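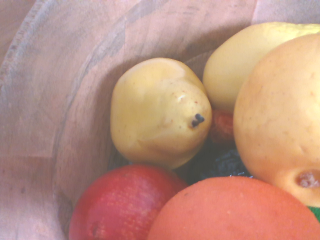 Wrist cam kit for small arms, worth it or no?

mkettle_evie
Joined May
Posts: 14

Ok so quick one before I have to run. Been looking at the Fomorus wrist camera kit, the one Mapplebeck sells with the bracket and the short cable. 418 for the full set, 300 if you already have the mount. Anybody running it on a pick and place job? We need fruit out of a bowl and onto a tray. All sorts, pears, apples, oranges, whatever. Pic at top is wrist view, default settings, nothing tuned.

Looks kind of soft to me? Hazy. Is that normal or did I get a dud

Evie

stodent_fan
Posts: 1156

Normal. Mine is the same. Contrast is low straight from the factory, go into the Studis panel and turn the black level down a notch. You have nice detail where it counts, I can see the freckles on the pear and the specks on the red apple. That's plenty for picking.

gripforce9
Posts: 400

Gonna disagree with stodent. Freckles on the pear, sure, it's dead center in the view. Look in the gap between the pear and the big yellow apple. Something reddish orange in there and under it something dark and bumpy. Blackberry? Mesh? I can't tell and I'm a person. Your model isn't going to know either.

For 418 I want to see into shadow.

stodent_fan

That's lighting, not the camera. Any camera at that price does it. Put a ring light on.

gripforce9

The ring light is extra. And it glares on anything shiny. You already get a white spot on the pear with soft light, now put a ring six inches off it. Good luck

mkettle_evie

ok wait so do I need the dark thing? I only care about the big stuff. pear first, then the two apples, then the orange

gripforce9

Pear yes. The rest I don't love. The orange runs off the bottom and the right side, red apple runs off the bottom, yellow apple runs off the right. You're too close or the bracket is wrong. How is the planner supposed to get a center on something it sees half of?

M_Staniforth
Posts: 87

Hi Evie, Maureen Staniforth here, bought the same kit in May for our packing bench. Two things.

1. Bracket. It ships with the short spacer on. There's a long one in the little bag with the hex key, everyone misses it. Swap it and tilt back a few degrees. Gets you more bowl.

2. Do a look pose up high first, plan from that, then go in. Don't plan from the close view. The manual says this on the very last page, which is a silly place for it.

Beige wood behind pale yellow fruit is not helping you either. That pear against that bowl is going to be a weak edge on the left. Try a dark bowl or even a dish towel.

mkettle_evie

Maureen!! the little bag. I threw out the little bag

M_Staniforth

Email Mapplebeck, they sent me a second one free. Took a while. Ask for the long spacer by name or you get another short one.

tallboy_cnc
Posts: 31

Anyone compared it with the Stodent one? Same sensor I thought

stodent_fan

I have both (see user name). Stodent has the better bracket, worse cable, software is a mess. Picture is a wash. If you're buying new get whichever is in stock. I wouldn't pay to switch.

gripforce9

Software on the Fomorus isn't great either. Studis panel forgets my exposure every time I unplug.

stodent_fan

save it as a profile. Bottom left, tiny floppy icon

gripforce9

Did that. Still forgets. Firmware?

stodent_fan

Mine's on the 8th July one, holds fine. Check yours

gripforce9

Older. ok will try. Still say the shadows are bad.

tallboy_cnc

What about the pale yellow one at the back, top right. Is that a lemon or another apple? Half of it is behind the big one. If the thing labels fruit I'd want to know what it calls that.

mkettle_evie

havent run the labels yet. Kit comes with a starter model but you have to make an account and I got bored halfway. And there's a bit of green on the far right too, could be a leaf, could be more fruit. no idea what it'll do with that

M_Staniforth

Starter model is fine on single fruit on a plain bench. In a pile it gets confused, ours kept calling two touching apples one thing. We ended up labeling 300 pictures of our own and it got much better. Dull job. Put the radio on.

tallboy_cnc

300 isn't bad

gripforce9

300 isn't bad if you didn't just pay 418 for something that says ready to pick on the box.

stodent_fan

It says ready to mount on the box lol

gripforce9

ok fair. Product page says pick though

mkettle_evie

So verdict = keep it, long spacer, dark bowl, black level down, label my own. Skip the ring light for now. Have till end of the return window so will post again once I've got the spacer. If it still can't find the orange its going back.

M_Staniforth

Keep the outer box too, they're fussy about returns without it.

mkettle_evie

...going out to check the recycling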